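Review: the Cheon handheld gripper kit for teaching garment folding

Had this one for a bit over a month now. Quick writeup before I forget the details, sorry for the mess.

Short version. If you want to train a folding policy and you don't have arms to spare, the handheld route works. Mostly. The Cheon method is the one out of the Plultport lab — you hold a gripper in each hand, do the chore yourself, camera on the tool records what the jaws see, policy learns from that. No teleop rig. No arm in the room at all while you collect.

What I tested: their training recipe plus the collection workflow, on knitwear only. Towels and tees have been done to death. Jumpers are where folding policies go to die.

Setup. Not bad. Calibration took an afternoon the first time, a coffee the second. The written guide skips a step on syncing the two hands, so your left and right clips drift apart and you dont notice until training. Check that before you do anything else. I lost a full day of demos to it.

Collection. We did 1851 demos across two flats in Camilport, real bedrooms, real beds. Threw out 600 of them. Bad sync, thumb slips, one of us folding the sleeve the wrong way out of habit. That left plenty. Pace is the real selling point, up to 200 in a day if you swap people at lunch. My wrists were done well before that.

Sleeves first, then the hem up. Keep that order the same every single time or the policy gets wishy-washy about where to start. We let people freestyle in week one and it showed.

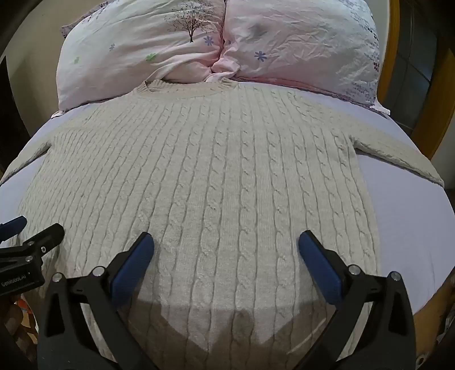 Cable knit, face up, jaws open over the front. Sleeves still out.

Chunky cable is the hard case. Thick braids, lots of give, and the jaws can pinch one layer when you wanted two. The soft pads are good though — decent grip without snagging, even on the older fuzzy stuff. Thin merino was easier to pinch, harder to keep square.

Lighting matters more than the paper lets on. Your own hands and the tool throw shadow across the garment, and a pale jumper on a pale sheet doesn't leave the camera much to work with. We ended up mixing daylight and lamp sessions on purpose. Success on pale knits went up noticeably after that. Dark knits, no change I could see.

Wide lens takes getting used to when you're reviewing clips. Everything bulges. The policy doesn't care. I did, for the first week, then stopped noticing.

Results. Trained on the Dascombe arm pair, ran 981 trials on jumpers it hadn't seen. Sleeves in, good, nearly always. Hem fold, decent. Final fold in half is where it falls over, it lets go early and the top layer slumps back. Same failure over and over. More demos of just that last bit helped some, didn't fix it. I suspect the gripper width signal is too coarse near closed but haven't proved it.

Also tried leaving out the second viewpoint, one hand's camera only. Don't. Sleeve on the far side just gets forgotten.

Compared with teleop: quicker to collect, messier data, and a gap when you move to the arms because a person can reach places the arms can't. Cheon's filter for unreachable motions catches most of that. Not all. Watch the first runs with a hand on the stop button.

Good: speed, portability, behaves well in cluttered rooms, pads.
Bad: sync docs, sore wrists, that last fold, retraining is slow on a single card.

Would I use it again? Yeah. For garments, definately. For anything that needs force feedback I'd look elsewhere, you feel the cloth through the handles and the policy gets none of that.

Doing trousers in March, will add numbers to this page when they're in.

We use cookies to remember your settings and count visits. By continuing to browse you agree to our cookie policy. Accept | Manage preferences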